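Stumero Community Help
Toys and Playrooms

Where do you keep toy planes so they don't get wrecked?

Carmela Carrasco
September 2, 2022

We have a toy biplane that I love as much as the kids do, and it keeps ending up at the bottom of the big toy bin with everything else on top. I'd like it out where we can all enjoy it! The small balls are another headache, they roll off anything flat. Any ideas for a family room with one long wooden surface and not much else?

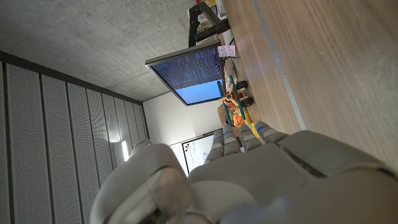 2 replies – oldest first

Fathima Dewan
Oh, I love the ones with an orange nose and teal struts, so cheerful! Leave it out on the wood, but stop the wheels. I put a strip of felt under ours (88 cents at the craft store) and it hasn't rolled since. For balls, try a shallow bowl or even a jar lid. A little orange basketball tucked up against the plane looks great until somebody bumps the table – then you're on your knees under the couch. Keep the propeller side away from the edge, too. We've glued ours twice!

Dénes Bognár
Shelf. Mine is 8 inches deep and that's plenty for most toy planes, but measure the wings first. Bin is fine for the balls.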